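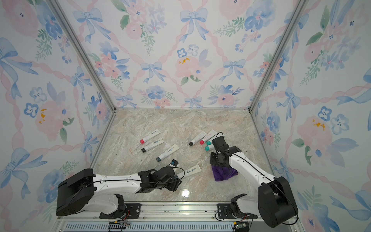
How to run a movie marathon without everyone falling asleep

I've hosted a movie marathon every April for years now, and the first few were a mess. We started too late, picked films that were way too long, and by the third one I was the only person awake (hi, Tamer, you snore). So if you're planning one, let me save you some trouble!

Start with the running times. Write down every movie you want to show, add up the minutes, then tack on 27 minutes per film for bathroom trips, snack refills and arguing. You'll cross out half the list right away. Four movies is my limit for one day. I tried more once and we ended up skipping the last hour of a western I'd been looking forward to all week.

Next comes the order, and I'm pretty bossy on this. Put the slow one first, while people are fresh and still being polite. Black and white, subtitles, three-hour family saga, whatever it is, get it in before lunch. My friend Ignacio fought me on this for ages because he wanted to open with a car chase, and then he watched everybody doze through his beloved courtroom drama at nine at night. He's come around.

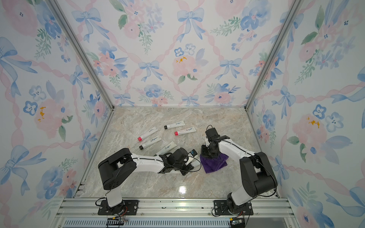 After lunch you want something loud. A heist, a monster, a musical if your crowd will sing. Save a comedy for the very end, and make it one that most of the room has already seen, so they can drift in and out and still laugh in the right places.

Test your setup the night before. Play 2 minutes of each movie, check the sound, check that the subtitles come on. If you're streaming, make sure the title is still there, since they do vanish (I lost one the morning of, and had to drive over to Régis's place to borrow his disc).

For food, do one real meal and keep the rest simple. Popcorn, sliced fruit, a big pot of chili. Skip anything that needs a knife in the dark.

Oh, and let people leave! Send out the schedule with start times ahead of the day, so somebody can come for just the musical and go home happy.

Posted Dec 23, 2022

Contact | © 2022 Clangate Movie Nights | Back to top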